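# Ribbed soft pads or flat fingers for a hand-held gripper?

Asked on a Thursday · Tags: grippers, soft-fingers, fisheye

I have two sets of fingers for the same hand-held gripper. One is the Jaltov ribbed pads, the other is a flat rubber set from Ondano. I want to pick one and stop swapping. Most of what I pick up is bottles and cups on ordinary tables.

With the Jaltov pads a water bottle feels secure, but I can't tell how much squeeze I'm putting on it.
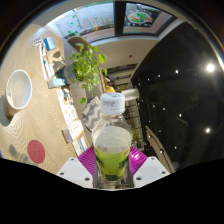 *Bottle clamped between the Jaltov pads, cap end away from the gripper.*

I did 76 grasps with each set. The flat fingers dropped 21 and the ribbed ones dropped 15. Is that enough of a gap to matter? I also set the opening by eye before each close, with the bottle on a coaster so it started from the same spot.

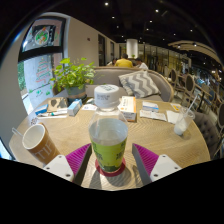 ## Answer 1 (accepted)

It's a small gap for that many tries. I wouldn't choose on the drop count alone. Sort the drops by object first. If most of them are one cup, you have a cup problem.

I used the ribbed kind for most of a year. They wrap a little around anything round, so you can be off center and still get a hold. Flat fingers want you lined up. Paper cups are where I noticed it most — flat fingers put a crease in the wall if you close too far. 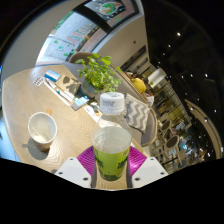 The other thing to check is how far you close past first contact. Put a strip of tape on the trigger and mark where the pads touch, then mark where the object lifts without slipping. Do that for each object and write it down. You'll probably find you close much harder than you need to.

Check the screws on the finger mounts too. Mine worked loose after about 3,289 cycles and I blamed the pads for a week.

## Answer 2

ribbed. I had the Ondano ones and sold them

## Answer 3

Agree with the first answer, but the camera view matters as well. The ribbed pads flare out and take up more of the picture when you're close. If you train on the video, look at how much of the object is left between them. On my Aubert mount I moved the lens up one hole and it helped.

I'd also do the test again with things behind and beside the bottle. A bare bench is easier than a real table. 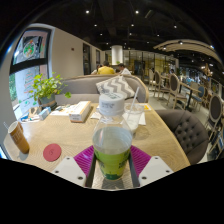 *Bottle between the pads, with a drink and napkins close by.*

If you do go flat, Stornari sells a softer strip that fits over the finger. I haven't tried it on anything heavy.

**Comment from the asker:** Sorted the drops. Most were the paper cup with the flat set. Keeping the ribbed pads on for now, will try the tape marks.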